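Flordale Shared Table Program
Progress report to the Trandell Fund, second period
2014-11-03

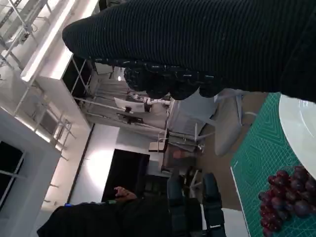
Botond Halász asked after the last report whether the fruit portion was worth keeping, given what grapes cost outside the summer and how many of them come back on the plates. He would sooner see the money go to bread and soup. We have tried to answer him in the section on fruit below, and the figures he requested are included.

Work done since July

The program served 3009 snack plates in the period, against 2454 in the period before. Most of the increase came from the Fonside site, which opened its second afternoon session in July and filled it within a month. The original Flordale session is steady. Attendance there runs at around 40 people, and we do not expect it to grow, as the room will not hold more tables.

The plate itself has changed very little. It is still one piece of fruit or a small bunch of grapes, something with protein, and bread or crackers. We dropped the yogurt cups at Fonside after the refrigerator failed and have not brought them back. Cheese has taken their place. It costs a little more but keeps through a session without trouble.

Preparation

Plates are now made up at the table during the session. Before July they were filled in the kitchen and carried out on trays, and a good many came back untouched because people had not chosen what was on them. With the food set out next to the plates, people ask for what they want. Serving takes longer. At Fonside the line was slow enough in the first weeks that we moved the start forward by fifteen minutes, and that has been enough.

Cutting mats are in use on the tables as a work surface. They wipe down faster than the cloths did and they lie flat. They are not used for knives or for anything sticky, and food that needs cutting is still cut on boards in the kitchen. The mats are washed after every session and stood on edge to dry. Two have warped from hot water and will be replaced out of the supplies line.

Fruit

Grapes were served at 56 sessions over the period. They are the most requested fruit at both sites and also the one with the most waste, nearly all of it loose grapes from the bottom of the box. We made two changes. The bunches are now rinsed and dried before the session starts, where previously they were rinsed as needed and went soft. They are also cut into smaller bunches with scissors, so that a person who wants a few does not take a whole stem and leave half. For young children the grapes are quartered lengthwise in the kitchen and put out separately.

Waste is down since these changes, though we only began weighing it in the last part of the period and cannot give a fair comparison yet. Red grapes have been cheaper than green from our supplier, Ojo, and we have bought red almost throughout. In the winter months we plan to serve apples and pears at most sessions and keep grapes to one session in four. We think this meets Mr. Halász's point on cost without taking the fruit off the plate.

Equipment

The round white plates bought with the first grant are holding up. Breakage was higher at Fonside, where the sink is shallow and the drying rack sits on a slope. A new rack has been ordered. We have enough plates for both sites to run on the same day, with few to spare.

The seating at Flordale remains a mix of what was there already and what was given to us. It is adequate. We are not asking for money for chairs.

Spending

Food spending was slightly over budget and supplies were under. The overspend is owed to cheese and to the extra Fonside session. We ask the Fund's permission to move the unspent supplies money to food for the coming period.

Next period

Replace the two mats and the drying rack. Weigh fruit waste at every session at both sites. Settle with Fonside whether the refrigerator will be repaired or removed, as it is taking up the only wall where a second serving table could stand.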